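Pinza paralela Joltura de dos dedos: opinión después de una temporada con cables

Enero de 2021 – Reseñas de taller

Tenía ganas de escribir esta reseña desde hace tiempo, pero cada vez que me sentaba aparecía otra prueba pendiente y lo dejaba para la semana siguiente (los que me leéis desde los tiempos del brazo Curnon ya sabéis cómo funciono). La Joltura me costó 1176 euros con el adaptador de muñeca incluido, y la he comparado con la Lindqvist, que se va a los 2949 y que me prestó mi amigo Lahcen Filali con la condición de devolvérsela sin un arañazo. Se la devolví con uno pequeñito. Perdona, Lahcen.

Lo primero que quiero decir es que la instalación es una delicia. Cuatro tornillos, un conector y a correr. El manual viene en un español bastante digno, aunque en la página de los límites de fuerza hay una tabla que tuve que leer tres veces y que sigo sin entender del todo. Escribí al soporte y me contestó Retno Sumampouw, amabilísima, con una tabla corregida y un par de consejos para la calibración que deberían venir en la caja.

Los dedos de serie son negros, mate, planos y se estrechan hacia la punta. A mí me gustan mucho para piezas finas. Para tornillería gorda o cajas de cartón yo pondría otros, que se venden aparte y se cambian en un momento, pero lo mío son los mazos de cables, y ahí es donde una pinza enseña de verdad el carácter que tiene.

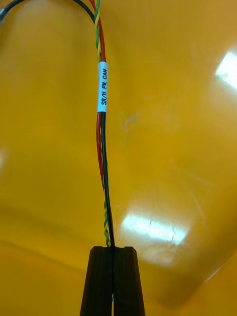
Un cable de alimentación con su par trenzado de CAN parece poca cosa hasta que intentas que una máquina lo sujete. Los conductores quieren rodar unos sobre otros, el trenzado hace bulto y, si aprietas de más, empiezas a sufrir por el aislante. Con la Lindqvist lo resuelves bajando la fuerza desde el panel, que es comodísimo y tiene una rueda preciosa. Con la Joltura hay que entrar en el menú, buscar el perfil y guardar – un poco pesado, sí, pero una vez guardado se queda guardado, cosa que no podía decir de mi pinza anterior.

Hice 1233 agarres con cada una, siempre con mazos parecidos y a la misma velocidad. La Joltura me dejó escapar el cable 17 veces, casi todas al principio, cuando todavía no había hecho caso a Retno con la calibración. La Lindqvist falló menos, no voy a engañar a nadie, y además cierra con una suavidad que da gusto verla. ¿Vale esa suavidad la diferencia de precio? Para una línea de producción seguramente sí. Para un taller como el mío, donde el robot pasa media tarde esperando a que yo encuentre los alicates, me cuesta más justificarlo.

La cámara de muñeca merece un párrafo aparte. Va muy pegada a los dedos y eso ayuda muchísimo a ver dónde estás pellizcando, pero con plásticos brillantes los reflejos de las luces del techo se comen trozos enteros de imagen. Yabsira Tefera, que lleva años peleándose con estas cosas, me recomendó bajar la exposición a mano y olvidarme del modo automático. Mano de santo. También me dijo que usara bandejas mates, y tiene toda la razón, pero las amarillas me encantan y aquí siguen.

Pegas: el ruido al abrir del todo es un chasquido seco que asusta al perro, y el cable de datos sale por el lado malo si montas la pinza girada. Lo segundo se arregla con una brida. Lo primero, de momento, con galletas.

Yo me la quedo, y muy contento. Le doy cuatro estrellas de cinco, y le daría media más si el menú de fuerza estuviera a mano. El mes que viene, si llega a tiempo el paquete de Jellanbridge, os cuento qué tal van sus dedos de goma montados en esta misma pinza.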